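Evening all. A long thread about the robot arm in our shared workshop in Fullonstead, which has eaten most of my autumn. Put the kettle on, I do go on a bit.

For anyone new: three of us are building a small arm that should one day open and shut cupboard catches for people whose hands won't do it any more. Femke Van Acker does the joints, Jhonatan Cárdenas does the wiring, and I do the code and buy the biscuits.

We've called it Fistlow. Please don't ask, the name was settled at the end of a very long evening and we're stuck with it now.

Before Fistlow gets near anyone's real kitchen it has to practise in a simulated one. That's been my job these past weeks, and I've enjoyed it far more than I thought I would — you can move a worktop with one line of typing, and your back never hurts!

I started with a plain grey box for a counter. Nia Sayce looked over my shoulder and said no kitchen she'd ever cooked in looked like that, so I went off and gave it a proper stone top, veins and all.
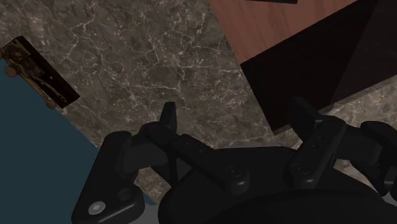 Fistlow's gripper in the simulated kitchen, fingers apart, brass latch over on the left.

I'm very fond of that latch. It has a rod with little rounded knobs, and I aged the dark plate behind it a bit so it wouldn't look fresh out of the packet. Modelling it took me two evenings and most of a packet of ginger nuts.

The marble is there to be awkward, by the way. All those pale veins are a nuisance for the bit of code that looks for edges, and I'd much sooner it got muddled in here than on somebody's worktop.

Last night I left it running 2000 practice reaches, with the latch shifted a little each time. It got a finger to the knob in 80 per cent of them, and I did a small dance by the bandsaw. Jhonatan pretended not to see.

The misses are nearly all when the latch sits at a steep angle. Femke thinks the wrist wants to turn further than we're letting it. I think she's right, which means me rewriting the joint limits and her reprinting a bracket (sorry, Femke).

Next job is getting the real gripper to close at the same speed as the simulated one. If you've done that with cheap servos, do please reply, I'd love to hear how you went about it. I'm at the bench again on Thursday.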